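Foro Rullia > Correo y servidores > Filtrado

Tema: SPF y DKIM correctos y aun así todo acaba en la carpeta de no deseado

serna_mx
Registrado en marzo. Mensajes: 50

Buenas. Servidor propio con Postfix y rspamd, dominio con cuatro años de antigüedad. 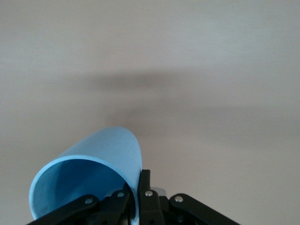 El boletín sale a 200 destinatarios, todos con doble confirmación. SPF da pass, DKIM da pass, registro PTR coherente con el HELO. En dos proveedores grandes entra en no deseado de forma sistemática. En los pequeños no hay problema. No aparezco en ninguna lista negra de las que he consultado. ¿Por dónde sigo?

pmansilla
Moderador

Falta DMARC en tu lista. ¿Lo tienes publicado? Pega también la cabecera Authentication-Results completa de un mensaje recibido, quitando las direcciones.

serna_mx

DMARC publicado con p=none. La cabecera:

spf=pass smtp.mailfrom=rebotes.(dominio del proveedor de envío)
dkim=pass header.d=(dominio del proveedor de envío)
dmarc=fail

Se me olvidó decir que el boletín lo saco por un relay externo. El correo personal sale directo y ese llega bien.

pmansilla
Moderador

Entonces no hay misterio. SPF y DKIM validan, pero para el dominio del relay. El From: lleva el tuyo y no hay alineación con ninguno de los dos. Tienes que firmar con d= tu dominio. Casi todos los relays dejan publicar un CNAME con su selector.

were86

No estoy de acuerdo en que sea solo eso. Con p=none el fallo de DMARC no obliga a nada al receptor. Yo he tenido envíos sin alinear entrando en bandeja durante meses. Miraría antes la reputación de la IP compartida del relay. Si un vecino manda basura, pagan todos.

pmansilla
Moderador

p=none indica qué política pides. El receptor puede usar el resultado como señal en su puntuación, y los grandes lo hacen. Lo de la IP es posible, pero se comprueba después de arreglar lo que ya se sabe que está roto.

were86

Se puede comprobar en paralelo. Un envío de prueba por otra IP cuesta cinco minutos.

Mal-soon Jin

Añado dos cosas. La primera: cabeceras List-Unsubscribe y List-Unsubscribe-Post, esta última cubierta por la firma DKIM. La segunda: no mandes el boletín entero de golpe. En Millberg pasamos a tandas de 50 y dejaron de salirnos los 421 temporales.

serna_mx

421 no veo ninguno. List-Unsubscribe lo pone el relay, pero solo con mailto. El CNAME del selector está publicado, espero propagación.

tejon_smtp

Pregunta de paso: ¿alguien sigue usando listas grises? Mi jefe se niega a quitarlas y los códigos de verificación llegan con alrededor de 150 segundos de retraso.

pmansilla
Moderador

Tema aparte, por favor. En rspamd se puede limitar el greylisting por puntuación. Abre hilo y lo vemos.

serna_mx

Actualizo. Ahora dkim=pass con header.d= mi dominio y dmarc=pass. Uno de los dos proveedores ya lo deja en bandeja de entrada. El otro sigue igual.

were86

El que sigue igual es el que mira la IP. Pide una dedicada.

Mal-soon Jin

Con 200 direcciones una IP dedicada no genera volumen suficiente para crear reputación. Yo no lo haría.

pmansilla
Moderador

Coincido con Jin. Date de alta en el panel para remitentes de ese proveedor, repite el envío y pega aquí lo que te marque.

serna_mx

Hecho el alta. El panel dice «datos insuficientes» de momento. Vuelvo cuando salga el próximo boletín.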